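Gromusar opens shelf-handling set recorded by remote control

Gromusar has released the first part of a teleoperation set covering household and office shelves. The release holds 2,081 demonstrations, each driven by a human operator through a pair of handheld controllers, with gripper opening logged alongside the wrist view.
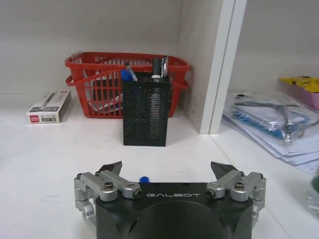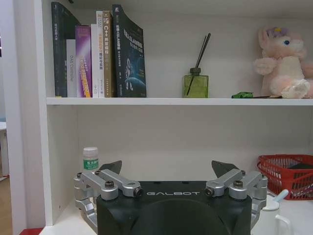 Wrist views of the white shelving, gripper open: a mesh pen holder in front of a red basket (first) and a row of books with a reed diffuser (second).

Operators were asked to approach an item, grasp it and set it down elsewhere on the same unit. Shelf contents were changed after every 100 demonstrations. Narrow items took the most practice, according to Stella Lyimo, who led the recording at the Clukbridge site. New operators completed 300 trial runs before their work was accepted.

"A hesitation by the operator ends up in the policy," Lyimo said. "We kept corrections but cut long pauses."

A further 203 demonstrations were held back for testing. Wycliffe Urio, who maintains the Undeo replay software, said the held-out part uses item layouts absent from the training part – partition placement included. The second part, recorded by hand guiding, is due in January.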